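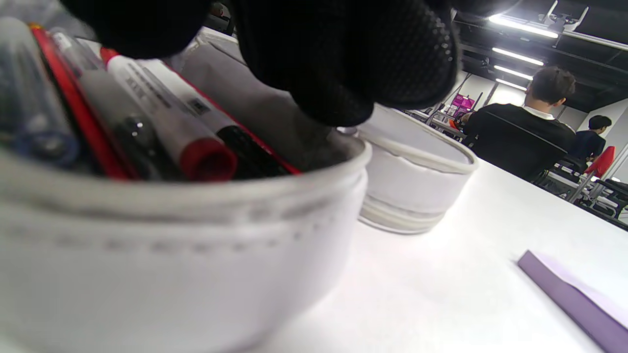

Mon 16 April

The ice finally went off Nirdale last week, so the boats came down from the rafters and I've been out in the garage every evening with the door open and the radio on. I get the same few questions every spring from people in the paddling group, so I'm putting my own garage habits in one place. Some of this I learned from other people, some of it I learned by ruining things.

My boat is an Utau, a fiberglass one, old enough that the hatch rims are a different white from the deck. My spouse paddles a plastic boat that gets dragged up gravel and never complains. Most of what follows works for both. Where it doesn't, I'll say so.

Wash it before you look at it

I used to start by hunting for damage, and I'd find all kinds of "cracks" that were pond scum. Now it gets a wash first. Bucket of warm water, a squirt of dish soap, an old bath sponge. Do the inside too, way up past the foot pegs where the sand goes. I roll the boat on its side on two foam blocks, run the hose in, slosh, and tip it out. Repeat until the water stops looking like tea.

A soft toothbrush gets into the foot peg tracks. If the pegs are sticking, it's nearly always grit, and you don't need any kind of spray, just the toothbrush and a lot of water. I did once use a greasy spray in there and it turned the sand into a paste that I was still digging out in November.

For tree sap on the deck, cooking oil on a rag, leave it a few minutes, wipe, then wash again with soap. Wash it really well. An oily deck is no fun when you're trying to climb back on from the water.

The flashlight test for hatches and bulkheads

Every boat I've owned has leaked somewhere between the cockpit and the back hatch. The quick way to look is at night with the garage lights off. Put a bright flashlight inside the hatch compartment, cover on, and stick your head in the cockpit. (Yes, you look ridiculous.) Any pinprick of light around the edge of the bulkhead is a spot to seal. On a plastic boat with foam bulkheads you might see a whole crescent.

Light won't find everything, though. The second test is water in the cockpit up to seat level, with the boat sitting level on something that can take the weight, and paper towels laid along the other side of the bulkhead. Give it an hour and go feel the towels. Please don't do this with the boat hanging in straps, because water is a lot heavier than you think and I have the bent hook to show for it.

Old sealant has to come out before new sealant goes in. I pick it out with a plastic putty knife and the corner of an expired gift card, then wipe the area down with rubbing alcohol and leave it overnight. For the new bead, mask both sides with painter's tape, run it, smooth it with a wet finger in a dish glove, and pull the tape right away while it's still soft. If you wait, you'll pull up half the bead with it and say words.

Use a sealant that stays flexible, and for a plastic boat check the label says it sticks to polyethylene. Plenty of them don't.

Hatch covers

Rubber covers want a wipe with a rubber protectant a couple of times a season, inside and out, and especially the groove that grips the rim. Don't use anything with petroleum in it. I keep mine off the boat all winter, in a paper grocery bag on a shelf, so the compartments can breathe and the covers don't take a set.

And tie them on! A short piece of thin cord from the cover to a deck fitting. A new cover from Pandey was quoted to me as a six-week wait the year I watched one float off under a bridge at Ukesow, and I spent those weeks paddling with a garbage bag and a strap.

Labels, and making them stay

Everything I own gets my phone number on it now: paddles, pump, paddle float, water bottles, the inside of both hatches. A boat found drifting with a number inside it saves someone a lot of worry, and it saves a search crew a long night.

Permanent marker works fine on bare plastic if you scuff the spot first with fine sandpaper, wipe it with alcohol, write, let it dry all the way, and put a piece of clear tape over it. On fabric it's better to write on a scrap of white webbing and sew that in. On a carbon paddle shaft I use a paint pen, thin, two coats, nothing over the top.

Test the pen on cardboard before it touches the boat. You'd be surprised how many markers that look healthy give you half a letter and quit. I go through mine at the start of every season, and the weak ones go to the kids' drawer.

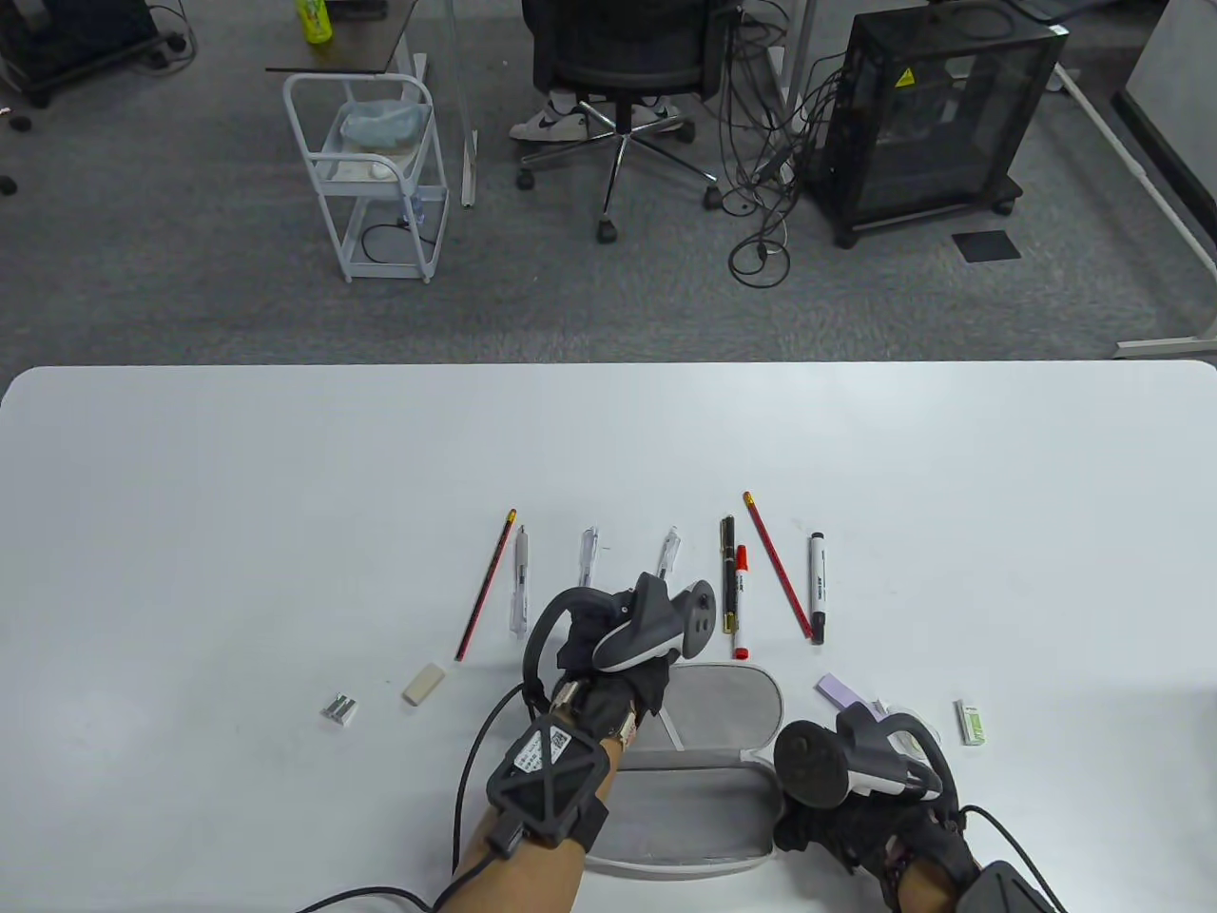
Pens and other stationery lined up on a white table.

While you're at it, write on the inside of the hatch rim what goes in that compartment. I pack the same way every time, first aid behind the seat, lunch in front of it, and having it in writing means whoever's helping me load doesn't bury the first aid kit under the tent.

Deck lines and bungee

If the bungee has gone fuzzy or stays stretched when you let go, replace it. It's the cheapest thing on the boat. Take the old one out in one piece, tape the new one to its tail, and pull it through as you go, so you never have to figure out the pattern from a blank deck. I took the old one off first exactly once and then spent a whole evening comparing my boat to a picture in a catalog.

Melt the cut ends with a lighter, outside, and roll them on something cold and metal while they're soft – an old spoon is perfect. Leave a few extra inches before the final knot. You can always trim later and you can't add any back.

The grab lines around the edge are a different thing and should be plain cord with very little stretch. Snug, but loose enough to get wet, gloved fingers under. Go around and yank on every fitting while you're there. If one wiggles, get a hand inside and tighten the nut, and if it spins, a dab of sealant under the fitting before you tighten usually settles it.

A repair kit that fits in a peanut butter jar

Mine has ridden in the back hatch for years. Wide mouth plastic jar, washed about a dozen times until it stopped smelling like a sandwich. Inside:

– duct tape, wound around an old store card so it lies flat
– a strip of butyl flashing tape from the hardware store
– a short multi-bit screwdriver
– 10 feet of thin cord
– 4 stainless bolts with lock nuts that match the deck fittings
– 2 zip ties of every size I could find in the junk drawer
– a square of sandpaper and a few alcohol wipes in foil

The flashing tape is the star. It sticks to cold, damp hulls better than anything else I've tried, and it peels off later with a bit of heat and patience. Dry the spot as well as you can, warm the tape inside your jacket for a while, press it down hard, and rub the edges with the back of the spoon. Yes, the spoon comes along too.

Check the jar each spring. The wipes dry out and the duct tape goes gummy, and you'd like to find that out at home.

Scratches

Most scratches are nothing. Run a fingernail across, and if it doesn't catch, forget it and go paddling. If it catches on a fiberglass boat but you can't see fabric down in there, it can wait for a rainy weekend and some gel coat. If you can see fabric, fix it before it goes back in the water.

On plastic boats it's the curly bits that slow you down. Slice them off with a sharp blade held nearly flat. Don't go after them with a sander, it just makes more fuzz.

Hanging it up again

Wide straps, never rope, and put them under the bulkheads where the hull is stiff. Plastic boats do best on their side or upside down. Leave the hatches open a crack and stuff an old T-shirt in there if mice are a problem at your place. They were at mine.

Before you hang anything from a ceiling, know what the hooks are rated for and which joist they're in. The lag hooks I have now say 236 pounds each on the packet, and I still bounced on them a bit before I trusted them with the Utau.

The cockpit cover goes on last. Mine is held on with a bungee from an old fitted sheet and looks terrible.

Next up is the drysuit zipper, and I'm putting that one off until I find the wax, which I know is in this garage somewhere.

Contact | Copyright, all rights reserved | Back to top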